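**Werkside play kitchen and table corner: progress report, second quarter of the grant**

Hello all at Stasgate,

I said I'd send this before the December meeting and I'm just about managing it, so apologies if it rambles a bit. The short version is that we've spent 2811 pounds of the grant so far, the room is painted, the tables are in, and the play food is finally sorted after what felt like weeks of emptying boxes.

**The room**

When I last wrote we still had the old orange walls and that dreadful carpet. Both gone! The walls are white now, two coats everywhere and three behind the radiator where the orange kept grinning through. I did wonder if it would feel a bit like a dentist's, but with the rugs down and the shelves filled it's lovely and calm, and the families who come in on a Sunday have been very kind about it.

The flooring was the biggest single cost, at 1168 pounds fitted. That's a little over what I put in the original budget (the floor underneath needed levelling by the door, which we couldn't see until the carpet came up). I've taken the difference out of the storage line, as we agreed on the phone, and I've put the invoice in the shared folder with the others.

**Tables and table-top things**

We went for white tops in the end. I know we talked about a wood finish, but the white makes the coloured bits and pieces so much easier for the little ones to pick out, and it matters even more for the children with poor sight. Scuffs do show, I'll admit, and tape leaves its mark. I've asked everyone to stop sticking things straight on to the tops and to use the pinboard.

The pretend food and tableware came from Rineter, who gave us a discount on the lot. Plates are light blue, and the food is mostly good strong colours that stand out against them. 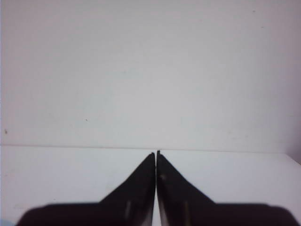
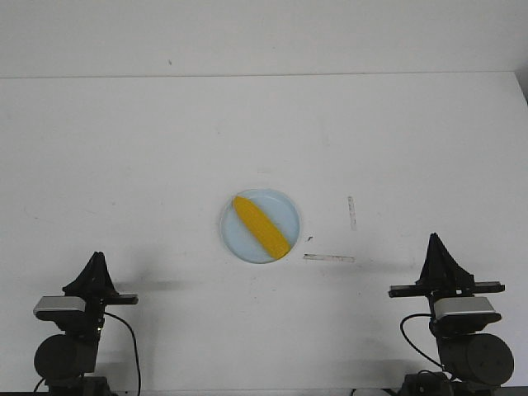
Yellow corn on a light blue plate, in the second picture.
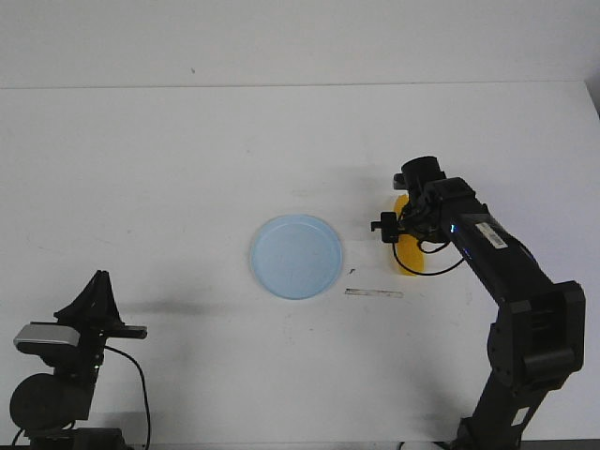 We've ended up with 82 pieces of play food altogether, counting the donated ones, and I've thrown out anything cracked or chewed beyond saving. The rest has been washed, dried on tea towels all over my kitchen (my family were thrilled) and put away in lidded tubs by kind: fruit, vegetables, bread and cakes, and a tub of odds and ends that includes three fried eggs and a lone prawn. Each tub has a drawing of what's in it on the front, so children who aren't reading yet can help put things back. They do, too, most of the time.

The plates and cups live on the low shelf by the window. I'd planned hooks for the cups but the handles are too chunky to go over them, so the hooks have become coat pegs for the dressing-up aprons. A small win.

**Who's using it**

Sessions are running with up to 20 children at a time, which is as many as I'd want in there. The "café" game is by far the favourite. One child takes the orders, another lays the table and a third one cooks, and whoever is left over complains about the service. We've had some really nice talking come out of it, especially from a couple of the quieter ones who'll happily tell a plate what's for dinner before they'll tell a grown-up.

**Things that haven't gone so well**

The toy cooker from Shojaei arrived with a door missing. They've promised a new one but it's been slow, and I've chased twice. In the meantime we're using it as a cooker with no door and the children don't mind a bit, but I'd like it right before I sign off that invoice, so it's not in the spending figure above.

Storage is tight too. The tall cupboard won't go through the doorway in one piece, so it's in the corridor until I can borrow someone with the right tools and a free afternoon.

**What's next**

- Get the cupboard in and fixed to the wall
- Chase the cooker door again
- Buy felt pads for the chair legs
- Make menus for the café, with pictures
- Ask parents what they'd like more of, probably with a short form on the way out

I'd also like to talk about moving a little of the printing money over to replacements, as small cups do seem to go home in pockets. If that's all right in principle, let me know and I'll send the amended budget sheet over with the receipts.

Come and see it whenever you like. Mornings are best, and the kettle is in the same place as before.

With many thanks,
the Werkside play coordinator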